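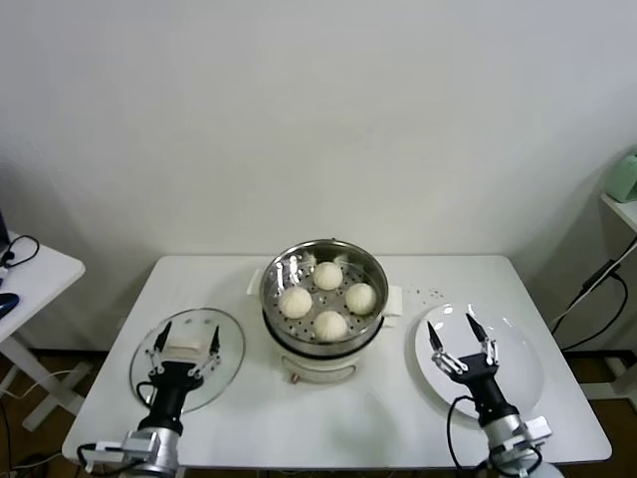 How long does it take a school club to teach two arms to move a steamed bun from a pot to a plate?

Most of a term, if you count the weeks when we were only fixing cables. The bun part on its own has taken us 20 sessions so far and we are still at it.

I said in August that I would write something up every few weeks and then didn't, so this post covers a lot of ground. For anyone new, I help run the robotics club with Gregor Cowie. He does the electronics and I do the timetable, the risk forms and whatever software Gregor doesn't want to do. We have a mixed group this year, from second year up to sixth.

The task came from the Pultier schools challenge. Each team picks a kitchen job with two hands in it, and the job has to include opening something, moving food and closing up again. You get five minutes on the clock. Sandwiches were the popular choice last year and I was keen not to do sandwiches. Murdo Dow suggested buns because his family eats them at weekends and he said they were all nearly the same size, and that settled it.

Our sequence is: left arm takes the lid by its knob and puts it down flat on the left. Right arm picks up a bun, carries it to the plate, goes back for the next. Left arm puts the lid back. There are four buns in the basket, one at the front, one at the back and one at each side, and we always lay them out that way so that practice runs can be compared with each other. Hamish Hepburn wanted to randomise the layout from the start. He was probably right, but we'd never have got anywhere.

The lid was the first problem. It is round glass with a rectangular knob in the middle, and the two fingertips have to go either side of the knob and close on it square. If the arm comes in twisted, the knob slips out and the lid tips. We broke one lid this way in the second month. The spare came from Mathias, the cookware shop on the high street, and they let us have it for nothing when Keir Gunn explained what it was for. After that we practised with a saucepan lid wrapped in tape until the grip was reliable, and then went back to glass.

What fixed it was slowing down the last bit of the approach. Keir changed the code so the arm stops 55 millimetres above the knob, straightens up, and then goes down. It costs a few seconds per run. We can afford them.

The buns were harder. A steamed bun is soft and gives way when you squeeze it, so the motor reading that tells you "I am holding something" comes late and weak. With a wooden block you get a clear jump. With a bun you get a slow slope, and by the time it reaches the threshold we used for the block there are two dents in the bun. Ewan MacAulay plotted every grip from three sessions and picked a much lower threshold by eye. It works on most of them. It fails on any bun that has been sitting out for a while and got a skin on it, and we haven't solved that.

The rim of the basket is the other thing. The buns sit down inside it, and the right arm has to come over the edge, go down, grip, and come straight up before it moves sideways. Early on it cut the corner and clipped the metal, which shifts the whole pot, and then every position after that is wrong. There is now a rule in the program that no sideways movement happens below rim height. Hamish wrote it and it is the most useful four lines in the project.

We record every practice run where a person drives the arms by hand, and the model learns from those. We had 300 of them at the last backup. The quality varies a lot. Sixth years drive smoothly and second years drive fast, and Gregor has been going through and marking the ones with bad pauses or dropped buns. It is dull work and he has been very patient about it. If you are starting out, sort them as you go. We left ours until after the new year and it took ages.

The grippers are a two-finger type with the pointed tips. We tried putting rubber sleeves over the tips and went back to bare ones. The sleeves held the buns better but were too thick to fit neatly round the lid knob, and we didn't want to change tips halfway through a run.

A few practical notes, mainly for the other schools who emailed:

We run with the steamer switched off. The challenge rules allow it and I wouldn't sign the form otherwise.

Mark where the pot and the plate go. We use pencil on the table because tape catches the light and confuses the cameras.

Tie your cables back before you do anything else. Leave a proper loop at each joint. Ours came loose twice at the wrist before Gregor redid them.

Wipe the table between runs. Bits of bun get everywhere.

The regional round is at the Rivodico centre and we have to send in our entry video before that. The form is due on April 11, 2025. At the moment the full sequence finishes inside the time a bit more often than it doesn't, and when it fails it is usually on the last bun or on putting the lid back. The lid going back on is what Murdo and Ewan are working on next. The arm has to find the knob again after putting it down, and small errors from the first move show up there.

I'll post the code once Keir has taken the swearing out of the comments. Parents, the later minibus is running again for the next few sessions, so pick-up is from the side gate.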